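Unit 4 handout: Daily setup of the Fenik cell
Instructor: Mahfuz Biswas

The Fenik cell handles processors and memory on desktop computers. Do these checks before the first run.

1. Lock out the arm. Wipe the table slats and clear any screws from the gaps.
2. Seat the fixture plate against its stops. Check each post for cracks.
3. Lay the tower on its side, side panel off, board facing up. Raise the socket lever by hand.
4. Look at both finger pads. Replace them at 3,905 cycles, or sooner if the edges are rounded. Spare pads are in drawer 17.
5. Snug the gripper screws with the hex key. Do not use the power driver.
6. Load program 44 and step through it at low speed.

Tower on the table, and a processor in the gripper:
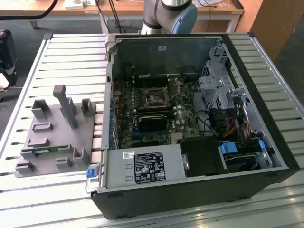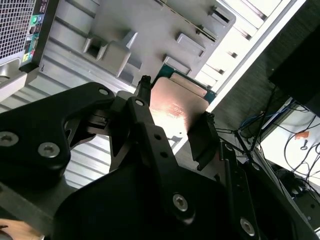 If the arm stops with fault 501, leave the gripper closed and call Ruwan Roy. Log the cycle count at the end of each shift. Read the Pranik controller notes before lab.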